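Flurko Project: Progress Report to Studness
Reporting period ending August
Prepared by Hala Chraibi, with simulation results from Dörte Heitmann

Status

Work package 2 is complete. Work package 4 is on schedule. Work package 5 has started and depends on a hardware item described at the end of this report.

Work package 2: scene generation

The generator now produces furnished rooms with a work table, a fixed arm and a variable set of household objects. Object poses are sampled on the table surface and rejected if they intersect each other or the arm in its start position. The training set was frozen at 573 scenes. Wall, floor and furniture materials are drawn independently of the table contents, so the policy cannot use the room as a cue for the target object.

Two faults were corrected during the period. Thin objects were sometimes spawned slightly below the table surface and pushed upward at the first simulation step. Wall-mounted items were placed without a check on their rotation. The first fault affected grasp labels, and the affected labels were regenerated. The second had no effect on the labels and was given low priority.

Work package 4: grasp selection in mixed clutter

The task is to pick up a named object from a table that also holds unrelated items. The baseline scores grasp candidates from geometry alone. Our method adds a term for the approach path, which penalizes candidates that bring the forearm or wrist close to other objects or the table edge.

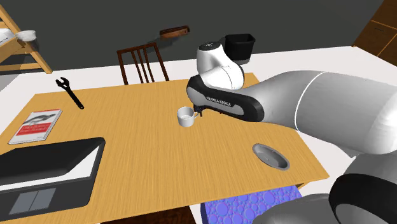
The largest difference between the two methods was found for objects with handles. The baseline often selected a grasp across the handle even when the rim was reachable, and the object then rotated in the fingers during the lift. With the path term, rim grasps are preferred when the handle lies on the same side as the arm base. For flat objects the two methods select nearly the same candidates, and we do not claim an improvement there.

Planning time per attempt has increased. Most of the increase comes from collision checks on the upper arm, which are repeated for every candidate although that link moves little between them. Caching these checks is planned for the next period.

Remaining failures fall into two groups: targets close to the table edge, where the planner finds no valid path, and targets partly hidden by a taller object.

Work package 5: transfer to hardware

The Buschmann laboratory has agreed to provide bench time. Camera calibration is done. The replacement finger pads ordered from Rostance have not been delivered, and friction values in simulation will stay at their current settings until the pads can be measured.

Budget and requests

Spending is within plan. We request approval to move unused travel funds to computing time in work package 5.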